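Home | Talks | Notes | Archive | Contact

Speaker notes: Running a small-town gift wrap and bagging counter
Seul-gi Nam, Grasness traders' evening

Start with the shop. Renis has 45 square feet of counter and 3 staff in December. Say that early so people know the scale.

First point is the queue. Before we moved bagging away from the till, the longest wait I timed was 7 minutes. Most of that was one person looking for tape.

Paper bags. We stock one size of plain brown now. Jurnholm sells them in packs of 89, an odd number, and I still don't know why. Pause here, someone usually does know.

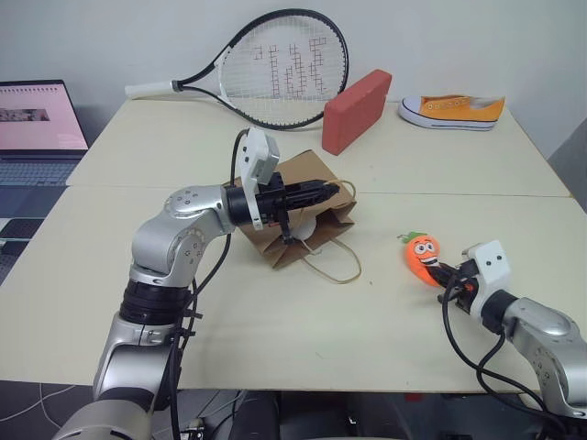
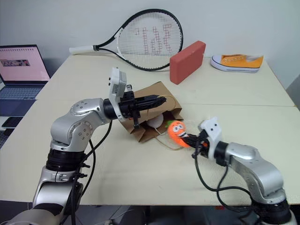 Brown paper bag on a cream table.

Second point is who packs. Let customers pack their own toys if they ask. Parents hiding a present want it done quickly and want the top folded over — they don't want ribbon.

Mention the Ra ribbon order and what it cost us. Keep it short. Myung-ja Bang will be in the room and she placed it.

Third point, returns. Write the receipt number on the base of the bag in pencil. If time is short, skip this and go to the price sheet.

Take questions until 8:30, then chairs.

Shares: 7 | Comments: 3

Myung-ja Bang
I did place it. We still have green left if anyone wants some.

grasness_books
Pencil on the base is a good tip. Does it smudge?

Seul-gi Nam
A bit. Use a soft one and press hard.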